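Home Guides Kitchen Glassware Contact
Search the guide Go

Section 11. Setting up the drinks bench
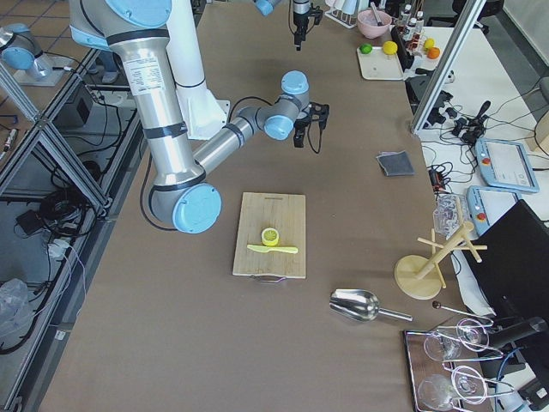

Fig. 11-A. Board, halved lemon and knife in the middle; wine glasses in the metal tray at the bottom right.

This section explains how to prepare the bench for cold drinks in the Viltham kitchen: where to put the things, how to cut the lemon, how to handle the glasses and how to put all away at the end. It is written for a person who makes the bench for the first time. If you already did it with Section 10 (hot drinks), please read it anyway, as the places are not the same.

You need 20 minutes for the set-up when all the things are clean. If the glasses must be washed first, begin with 11.4 and then come back to 11.2.

11.1 What you need

From the Primton cupboard, middle shelf:

– the light wooden cutting board with the small metal handle
– the yellow plastic knife
– the stainless-steel scoop
– the wooden mug tree with the round base
– one clear plastic container

From the glass cupboard:

– the metal tray with the wire holder
– four wine glasses

From the drawer under the bench:

– one dark gray cloth for the bench
– two white towels for drying glass (only for glass, please)

From the fridge:

– lemons, one for each four guests
– the water jug, filled in the morning

NOTE: The mug tree belongs also to the hot drinks. If somebody has already taken it for Section 10, do not wait for it. You can continue without it and add it later.

11.2 Placing the things

Before you start, wipe the whole bench with a damp cloth and let it dry. The surface is brown-gray and small water drops are difficult to see on it, so pass your hand over it also.

1. Put the cutting board in the middle of the bench. The side with the metal handle must be toward you. The handle is small, but it sticks out enough that a sleeve can catch on it. Push the board back a little from the front edge.

2. Put the knife on the board, near the side where you stand. The blade points to the left and the handle to the right. A left-handed person can turn it the other way, but please turn it back when you leave the bench to the next person.

3. Fold the gray cloth flat and lay it behind the board, on the right side. Do not hang it over the edge of the bench. In the folded cloth you always have a dry side available if you open it one time and fold it back.

4. Lay the scoop on its side, to the right of the board and nearer to you. The bowl is toward the board and the handle points to the right. The scoop is shiny and the handle is thin and straight, with no hook for hanging.

5. Stand the mug tree further right. Turn it by the base, never by the pegs. The pegs are short, and they are glued at Primton after the last time they became loose. Leave the glue in peace.

6. Put the clear container behind the mug tree, close to the right edge. Use it for the lemon slices after they are cut. If you have more than one kind of fruit, take a second container from the cupboard and do not mix.

7. Bring the glass tray last, with both hands, and put it at the right front corner. The whole tray must be on the bench.

CAUTION: Do not carry the tray with something else in the same trip. Two glasses were broken in December in this way, when the jug was carried on top.

11.3 Cutting the lemon

The plastic knife is enough for a lemon. It does not cut well into a hard or very cold lemon, so take the fruit out of the fridge at the moment you begin the set-up, and cut it at the end.

1. Wash your hands, then wash the lemon under warm water and dry it with kitchen paper. The sticker must be removed completely.

2. Roll the lemon under your palm on the board, pressing lightly, five or six times.

3. Hold the lemon with the fingers bent inward. Put the knife across the middle and cut with long strokes. If you only press down with this knife, the lemon moves away and the juice goes to the side.

4. Place the halves with the cut face up until you need them. You can then see the segments and find the seeds easily. Take the seeds out with the tip of the knife.

5. For slices, turn the half with the cut face down and cut from the open end. One slice should be as thick as a pencil. For wedges, cut the half in three or four, from the end to the middle.

6. Put the pieces in the clear container and close it if there is a lid. Slices which are left open on the board get dry in one afternoon.

NOTE: Cut one lemon first and look how fast the guests take it. For a table of 12 persons we normally use three lemons, but in cold weather only two.

NOTE: If you have a small cut on the finger, ask another person to do the lemon.

11.4 Washing and drying the wine glasses

The wine glasses have thin stems and they do not go in the dishwasher, even on the short program.

1. Fill the basin with water of 40 degrees. Hotter water is not necessary and it is not good for the glass.

2. Put a folded towel on the bottom of the basin. Wash one glass at one time. Hold it by the bowl and not by the stem or the foot.

3. Rinse with clean water. If you see a white line on the inside, add one spoon of vinegar to the rinsing water and repeat.

4. Dry with the white towel. Put a part of the towel inside with two fingers and turn the bowl slowly. Never hold the foot with one hand and turn the bowl with the other – this is how most stems break.

5. Look through the glass against the window. Lip colour stays mostly at the edge, on the outside.

11.5 Loading the tray

1. Put the wire holder in the metal tray and check that it does not swing.

2. Lay the glasses on their sides in the holder, one in each place. The bowl of one glass must not touch the bowl of the next one.

3. Push the tray softly with one finger. If you hear glass against glass, take out the glass which moves and lay it again.

4. The tray takes four glasses. For more guests, load a second tray. Do not put a fifth glass over the others, even for a short way.

CAUTION: A glass with a small chip on the edge must go out immediately. Wrap it in newspaper, and write it in the Pisharody book so that a new one can be ordered. A chip does not become better by polishing.

11.6 During the service

– Wipe the board after each second lemon. Lemon juice on wood is not dangerous, but the board becomes slippery.
– Use the scoop only for ice. It is not for sugar, and it does not stay in the ice bucket between the guests.
– Put used glasses on the sink side and not back in the tray.
– When the gray cloth is wet on both sides, change it. There are more in the drawer.
– Keep the right front corner free of bottles. A bottle that falls there will fall into the glasses.

11.7 Putting away

1. Wash the knife and the scoop with soap and dry them. The knife can stain from berries but not from lemon.

2. Wash the board on both sides with the brush, quickly, and do not leave it in the water. Dry around the metal handle with a corner of the towel. Stand the board on its long edge for the night.

3. Wipe the mug tree with a dry cloth only. If a peg has become loose, put a piece of tape on it and tell me.

4. Left lemon slices may stay in the container in the fridge until the next evening. Write the hour on the lid.

5. Wash the glasses as in 11.4, load them as in 11.5 and return the tray to the lower shelf of the glass cupboard. The door of this cupboard closes only if the tray is pushed fully to the back.

6. Put the cloths and towels in the Rustuvden bag behind the door. The gray ones and the white ones are washed separately.

11.8 If something is missing

Look first in the cupboard of Section 10, as the things often travel there. The scoop was found two times in the flour drawer. If you still cannot find it, write it in the Pisharody book with your name and the time, and continue with what you have – a large clean spoon works for the ice.

Corrections to this section please to Aravind Iyengar, Viltham kitchen, mornings until 11.

Previous: 10. Hot drinks Next: 12. Trolleys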